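4.2 Trailer Length and Wishlist Conversion 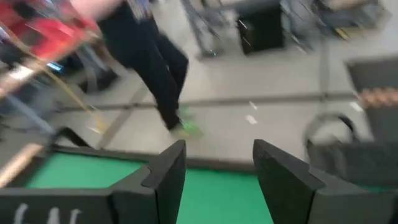
The second part of the analysis considers whether the duration of an announcement trailer predicts the number of store wishlists recorded in the week after release. The sample is the one defined in Section 3: 201 trailers for games with no public build at the time of posting. Trailers with an age gate were retained and coded separately. Re-uploads by third-party channels were removed, except where the publisher had taken down the original.

Duration was measured from the first non-black frame to the end of the title card. Ratings screens and publisher logos were excluded, as their length varies by region. Kovalchuk and Stasiv used total file length in their earlier study of console showcases, so the values reported here are slightly lower than theirs and should not be compared directly.

Each trailer was assigned to one of three content classes. Class A contains only pre-rendered material. Class B contains in-engine material with no visible interface. Class C contains at least one continuous shot of play with the interface shown. Two coders worked independently, and disagreements were settled by a third viewing with sound off. Most disagreements concerned the boundary between A and B, where lighting and camera movement gave little guidance.

Figure 4. Median wishlists in the first week, by content class and trailer duration. Titles with fewer than 80 wishlists are omitted.

Duration alone had little predictive value once content class was included in the model. Within Class A, longer trailers performed slightly worse than shorter ones, but the interval includes zero. Within Class C the relation was positive up to the length of a typical showcase slot and flat after that. The highest single value in the sample, 2595 wishlists, belongs to Foveleck, a Class C trailer posted without prior notice. Removing it changes the Class C slope but leaves its sign intact.

Character-focused teasers form a subgroup of Class A and were examined separately. These introduce one playable figure and usually end with a release window. Series of such teasers, as used for Drekevov, showed a decline from the first entry to the last. The first entry in a series passed 1000 wishlists more often than a stand-alone teaser did. We cannot tell from these data whether the series format draws attention or whether publishers reserve it for projects with larger budgets.

Two limits apply. Wishlist counts were supplied by publishers and could not be checked against store records. Release windows were also treated as present or absent, with no account taken of how far off they were. Mazurek, which gave a window and later withdrew it, was coded as present. Section 4.3 repeats the model with the window expressed in months.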